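We use cookies to remember your preferences and to count visits. Accept all | Manage settings

Arm station walkdown: mixed returns table, checklist with comments

Use this sheet at the start of every shift and again after any change to the table, the gripper or the program. Mark each line OK, NOT OK or N/A. A NOT OK on any line in section 1 means the arm stays off until the shift lead has signed. Comments under the lines come from the December round at the Jurkever returns building, where the Hinel arm took over first-pass sorting of mixed items.

Section 1. Before power

1.1 Emergency stop at the operator position pressed, released and reset. OK.
Comment: The second stop, by the packing side, was tested too. It needs a firm push. Two operators said they had not used it since training. Add it to the weekly drill.

1.2 Pedestal bolts checked by hand, no movement. OK.

1.3 Walkway clear on both sides of the table. NOT OK, corrected on the spot.
Comment: Empty totes had been left in the walkway. When people sorted by hand they kept totes at their feet, and the habit has stayed. Marked spots for totes have been requested.

1.4 Lockout tag and key in the box. OK.

1.5 Shift handover note read and initialed. OK.
Comment: The note now has to say what the arm was doing when it last stopped. "Stopped, restarted" is not enough. The next operator needs to know if an item was in the gripper.

Section 2. Table and items

2.1 Items spaced so the fingers can come down between them. OK with comment.

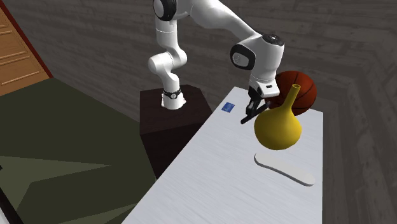
Returns Handling and Floor Safety Team

Comment: The fingers were open next to the yellow vase, with the small blue card on their other side and the basketball behind the vase. This is about as crowded as we want it. A narrow neck on a wide body is the kind of item that gets knocked when something behind it is picked first. Loaders should set tall, narrow items with open space behind them.

2.2 Round items kept from rolling. NOT OK.
Comment: Balls go on a ring or in the side bin until a stop edge is fitted. The loader used to catch a rolling ball without thinking. Reaching over the table is no longer allowed while the arm is powered, so the table has to do that job.

2.3 Flat and pale items easy to see. NOT OK.
Comment: A flat, very pale piece shaped like a shoe insole lay near the front of the white table and was hard to tell from the surface. Operators asked for a darker mat. I agree. Until the mat comes, pale flat items are sorted by hand at the side bench.

2.4 Small cards and paper removed or listed. OK.
Comment: Cards may stay if they are on the pick list.

Section 3. Gripper and hold

3.1 Finger pads clean, no cracks, no tape. OK.
Comment: Tape was found on a pad in an earlier round. It had been put there to stop slipping. Report slipping. Do not tape.

3.2 Cable at the gripper free of kinks and not pinched at full open or full close. OK.
Comment: Check this with power off, moving the fingers by the manual release.

3.3 Item held from both sides, low enough to be stable, with no finger on an edge. OK with comment.
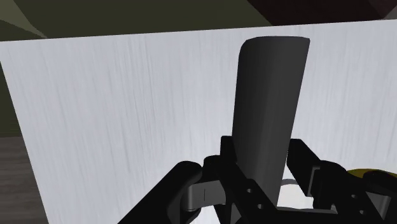 Page 4

Comment: The dark gray piece with the rounded top was held near its base and stood well up out of the jaws, leaning slightly to the right. A lean like this is allowed if the item is light. For anything over the weight line on the chart, lower the speed one step and tell the person at the packing side before the move starts.

3.4 Operator knows what to do with an item left in the gripper after a stop. NOT OK.
Comment: Asked at the station, operators gave three different answers. The correct one: stay outside the line, call the lead, support the item only after lockout. The Tomić card with these steps should be fixed to the pedestal at eye level. It was in a drawer.

Section 4. People and workload

4.1 Operator rotation followed. NOT OK.
Comment: The limit is 68 minutes of watching before a change of task. The last two rotations ran over. Watching the arm is tiring in a different way than lifting. Several operators said their backs are better and their eyes are worse. Both go in the health log.

4.2 Hand sorting kept in practice. OK.
Comment: Each operator does at least 12 hand-sorted totes a week, so the floor can keep going when the arm is down.

4.3 Pace set by the shift lead and posted. OK with comment.
Comment: The posted pace is up to 714 items a shift. Some loaders took that as a target and rushed the spacing in 2.1. The sign should say "maximum."

4.4 Stops logged without blame. OK.
Comment: There were 133 logged stops in the period, most of them called by a person. That is fine. Pressing the stop is part of the job and does not count against anyone.

Actions open
Dark mat for table: purchasing.
Stop edge for round items: maintenance, with Drarnard fittings if they match the table.
Steps card on pedestal: shift lead, before next start.
Pace sign reworded: shift lead.
Tote spots marked: floor safety.

Shared 12 times | 3 comments

Comments

nightside_loader
On 4.1, can the rotation timer be on the screen? We go by the wall clock and it is behind the arm from where I stand.

packbench2
Agree on the second stop. It is stiff and you have to lean to get to it. Please move it as well as drill it.

returns_lead_b
Timer is requested. Mat is ordered in dark green. Keep pale flat stuff at the side bench until it is down.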